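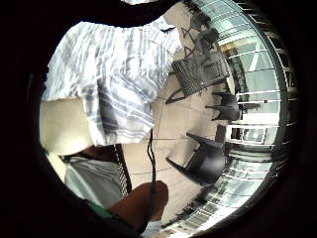 # Laundry and robots: how to find out what a machine can do with your cloth

Can a robot fold the wash yet? My answer keeps changing, and I love that! I've been following this stuff for years and I still get a silly grin when a machine picks up a towel by the corner. If you want to judge for yourself, you need a test you can run the same way each time. The one below takes an afternoon.

## What you need

- One striped or checked cloth. Stripes make it easy to see a twist.
- One plain cloth of the same weight.
- A table you can reach across. Round is fine, and harder.
- A timer and a notebook.
- Your arm and gripper, or the written task results from somebody else's.

I use the Grerker two-finger gripper with the Sallel control software, and I set the closing speed to 300 on the Sallel scale. Start lower with thin cotton.

## Step 1: Do it by hand first

Fold the cloth yourself, slowly, and write down each thing your hands do. You'll be amazed how much there is! I pinch, slide, let go, pinch again, pull until the cloth goes tight, then press it flat with the side of my hand. My list ran over a page, and that was for a dish towel.

Now do it again with stiff gloves on. You lose the feel of the edge between your fingers, and that puts you a lot closer to what a gripper has to work with.

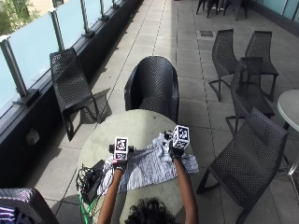
*Both gloved hands on the striped cloth, with a marker cube on each glove.*

## Step 2: Split the chore into parts

Score these separately, because machines are wildly uneven across them:

1. Find the cloth and pick it up (just one layer).
2. Find a corner.
3. Spread it out.
4. Fold it.
5. Put it on the pile.

Picking up is in good shape. Folding a cloth that's already flat is pretty good too, and a lot of the nice demo clips start right there. Spreading is the hard one. A crumpled cloth hides its own corners, and a fold looks an awful lot like an edge.

## Step 3: Crumple it the same way

Hold the cloth by its middle, lift it to your chin, and drop it. Don't fix it afterward. If it lands half over the edge of the table, that's your start position and the machine has to deal with it.

Do 2 runs outdoors if you can, or next to a big window. Strong sun puts shadows in the folds, and my setup went from quite clever to hopeless when I moved it into the light (the Gajdoš vision add-on helped some, but set its exposure by hand).

## Step 4: Score it

Give a point for each part finished without help. Touching the cloth ends the run. Note the time as well, but don't let it worry you much. A slow fold while you're out at the store is still a folded towel.

Keep notes on the failures. "Grabbed two layers" is useful, and "didn't work" isn't.

## What I've found so far

My best run got four parts out of five with the plain cloth. The striped one is a part behind. For comparison, I have a Prestmont home guide from 1974 that promises automatic folding within ten years, so go easy on predictions!

Shop rags are a better bet than shirts right now. They're square, they're all the same size, and a crooked fold bothers no one. If you run a small shop and want to try something, begin there. Sleeves can wait. I'm repeating the whole test in November with a heavier towel, and I'll add those scores under this section.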